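Paredes Parish Bus Timetables: dataset README

Contents

Stop times, stop names and service notes transcribed from 654 printed timetable leaflets. The leaflets cover 31 rural routes and were issued by two operators, Renex and Nekow. Each leaflet was keyed by hand from a flatbed scan. The scans themselves are not in this release.

Files

leaflets.csv — one row per leaflet, with operator, route number, season and print code
stops.csv — one row per stop, spelling as printed
times.csv — one row per departure
notes.csv — footnotes and symbols, linked by leaflet_id

All files are UTF-8 with comma separators and a header row. Empty cells mean the value was not printed. A value that was printed but could not be read is given as "??".

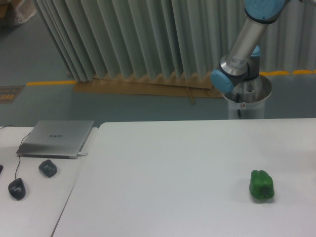

Photo: Octavian Stoica

Time format

Times are stored as four digits, 24-hour, no colon. Nekow used a 12-hour clock on its older leaflets and set afternoon times in bold. These were converted on entry, and the original form is kept in time_raw. Departures after midnight belong to the service day on which the bus left the depot, so 0015 on a Friday service is early Saturday by the calendar.

Stop names

Spelling was not corrected. "Mill Lane", "Mill Ln" and "Mill La." appear as separate strings and share a stop_id only where the route order makes the match certain. Some 20 stops have no match and carry an id starting with X.
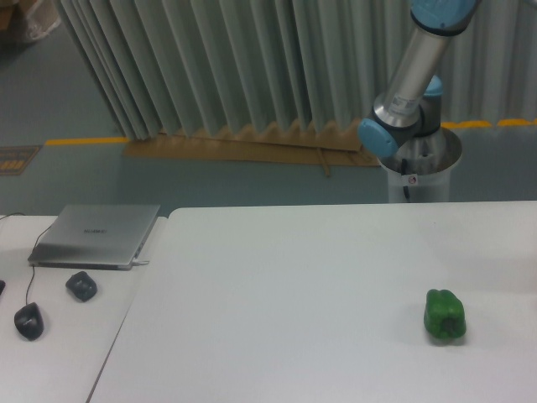 Jikix wrote that the X stops on route 12 are request stops and should not be joined to the nearest named stop, even where the times would allow it. The join was removed in the current version. Anyone who built journey times on the earlier file should run them again.

Known problems

Route 12 changed hands between operators in August, and two leaflets for that month overlap. Both are included. Filter on operator before counting departures.

School-day symbols differ between print runs. Renex used a filled circle for "school days only" in one season and for "not school days" in the next. The symbol column holds what was printed — the meaning column holds our reading of the key.
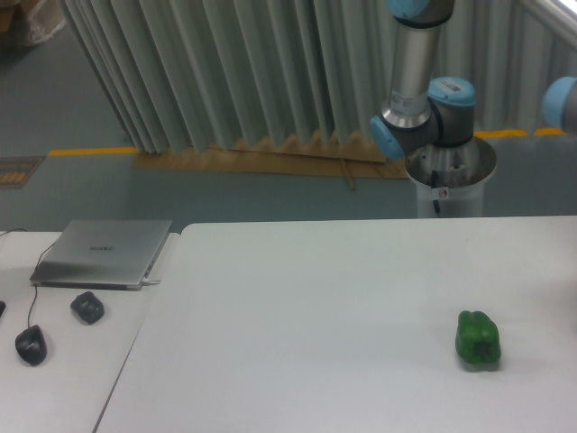

2 min read

Checks

Every leaflet was keyed twice. Where the two versions differed, a third reading against the scan settled the value and the row was flagged with checked = 1. Departures that run backwards along a route were also looked at; most were printing errors and have been left as they stand. 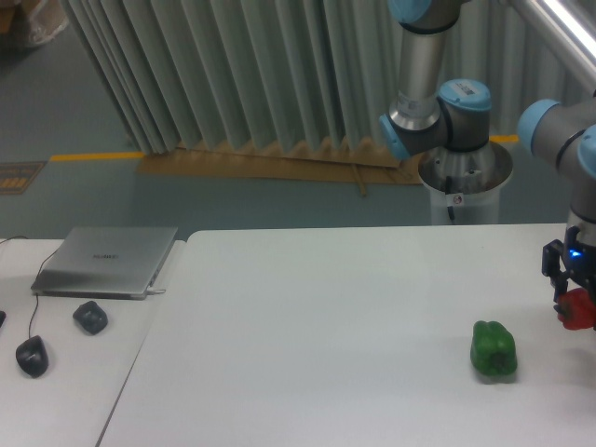
Photo: Octavian Stoica, dataset maintainer

Use

The tables may be reused with credit to the dataset. They are not suitable for planning a journey. Send corrections with the leaflet_id, the column name and the value as printed. Fares are not covered, as they were issued on separate cards.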